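Search this site
Enter keywords
Go

Sheehan Road Sports Ground
Pre-season inspection of the pitches, pavilion and surrounds - checklist with comments
Inspected 23 Feb 2026

A few words before the list. I walked the whole ground with the old sheet in my hand and found it had got rather out of step with what we have now, so I have added some items and dropped the ones to do with the old tennis hut. Each line is marked OK, WATCH or ACTION, and I have let myself ramble a bit in the comments so that whoever does the July inspection knows what I was looking at.

1. Goalposts, main pitch - OK
Both sets are firm in their sockets and I gave them a good hard shake. The net clips are all present on the road end. Two at the far end have been done up with string, which is holding nicely but I would still like to see proper clips.

2. Portable junior goals - ACTION
There are 8 of these and they are lovely light things to move about, which is exactly why I worry about them. Please do not let anyone use them without the ground anchors, even for a quick kickabout. One has a bent back bar and I have taped it off and put it behind the Naleck container until it can be looked at.

3. Playing surface, main pitch - WATCH
Good cover of grass nearly everywhere. The goalmouth nearest the car park is bare and a little sunken, and there is a soft patch by the halfway line that I could push my heel into. Playable, but have a look before each match.

4. Perimeter rail - OK
I walked all 529 metres of it (my knees would like that noted!) and found one loose cap, now pushed back on. No sharp edges at child height.

5. Erov floodlights - WATCH
All lamps came on. The door on the second column shuts but needs a real shove before the lock will turn.

6. Stand and steps - ACTION
The white edging on the steps has worn away on the lower half. It needs repainting before the first home game, and the handrail on the left could do with tightening while somebody has the tools out.

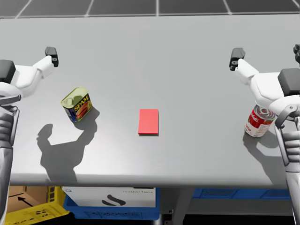

7. Pavilion kitchen and serving area - WATCH
The Maletti urn has its new flex and the fire blanket is back on its hook, so thank you to whoever saw to that. The serving counter is sound, but the front edge has begun to lift at one end and it catches your sleeve. A straight lip along the front, like the one on the grey metal tabletop, would be far kinder to everyone and easier to wipe down, so I have asked for a price on one.

8. Changing rooms - OK
Benches solid, hooks all there, drains running clear. The hot tap in the away showers is stiff but does turn.

9. First aid box and defibrillator - OK
Box restocked and the defibrillator's light is showing green. The cabinet code is 2618, same as last season.

Items 2 and 6 to be signed off before the ground opens for matches. The sheet lives in the blue folder in the kit room - please put it back there when you have finished with it.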